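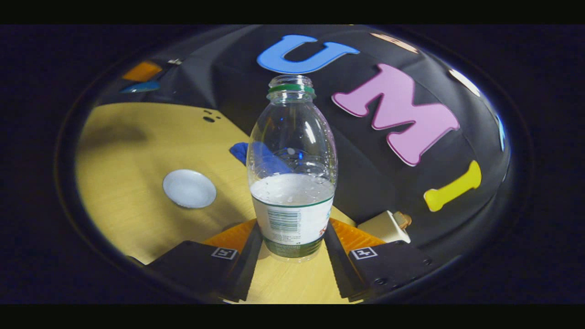

Hard water, limescale and the descaling interval

The water in this house measures 20 grains per gallon at the kitchen tap. Anything over 10.5 is classed as very hard, so there was never any doubt about the cause of the white crust in the kettle. What I wanted to know was how often the kettle, the coffee maker and the shower head need to be descaled, and whether the acid I use makes any difference. The manuals disagree with each other, and the one for the coffee maker (a Fesero, bought used) gives a number of brew cycles without stating what water it assumes.

Some chemistry first. Hardness is dissolved calcium and magnesium, mostly as bicarbonates. Heating the water drives off carbon dioxide, the bicarbonate turns into carbonate, and calcium carbonate is far less soluble, so it drops out on whatever surface is hottest. In a kettle that is the floor plate. In a drip coffee maker it is the inside of the heating tube, where it can't be seen or scrubbed. A shower head scales by a different route, mainly evaporation at the nozzles, and scales more slowly.

Any weak acid will dissolve the deposit. The usual choices are these.

White vinegar, 5% acetic acid. Cheap and sold everywhere. It is slow when cold and the smell stays in plastic parts for two or three rinses. I no longer use it in the coffee maker.

Citric acid powder. I dissolve 20 grams in 500 ml of water for the kettle. It has no smell and works much faster warm. It should not be boiled with heavy scale present, as calcium citrate can come out of solution as a second deposit that is harder to remove than the first. I bring the water to 60 degrees Celsius, switch off, add the powder and leave it alone.

Lactic acid, sold as a liquid descaler. Works well, doesn't leave the citrate deposit, costs several times as much per treatment. The bottle I bought from Phillips, the hardware store on the corner, did five treatments.

Sulfamic acid. Fast and strong. Ishbel Aitken uses it on the boiler in her café and recommends it, but it needs gloves and more care with metals than I want to take in a kitchen.

I ran the kettle on a fixed schedule from September through the winter. Each fill was 1,000 ml, boiled once and emptied. After 60 boils I emptied the kettle, dried it overnight with the lid open and weighed it, then descaled and weighed it again. The difference was 3.1 grams with untreated water. I repeated the run with water from a Prandik filter jug, changing the cartridge when the indicator said to, and got 0.9 grams. The kitchen scale reads to a tenth of a gram, so the second figure shouldn't be leaned on too hard.

The filter result was better than I expected for the first half of the run and worse for the second. Most of the scale seems to have arrived late, which fits an ion exchange cartridge running out of capacity. The indicator on the jug is a timer. It knows nothing about the water going through it, and with a supply this hard the cartridge is spent well before the light changes.

Cledwyn Hopkin wrote to ask about the magnetic clamps that go around the incoming pipe. I haven't tested one. I'd want to see a weighed result before buying.

Intervals I have settled on, for 20 grains:

Kettle, unfiltered: every three weeks, citric acid, 30 minutes.
Kettle, filtered: every eight weeks.
Coffee maker, filtered water only: every two months, lactic acid, then two full tanks of plain water.
Shower head: twice a year, unscrewed and left in vinegar overnight. Chrome finishes can be marked by a long soak, so I check it before bed and dilute by half if the plating looks dull.

Scale the intervals up for softer water. At 10 grains I would double them and look inside the kettle now and then. A thin film does no harm — flakes in the cup mean the job is overdue.

One correction to an earlier post. I gave the conversion from grains to parts per million as 17.8. It is 17.1. Wenche Solheim caught it and the table has been fixed.

The water softener question will have to wait until the plumber has quoted for the bypass to the outside tap.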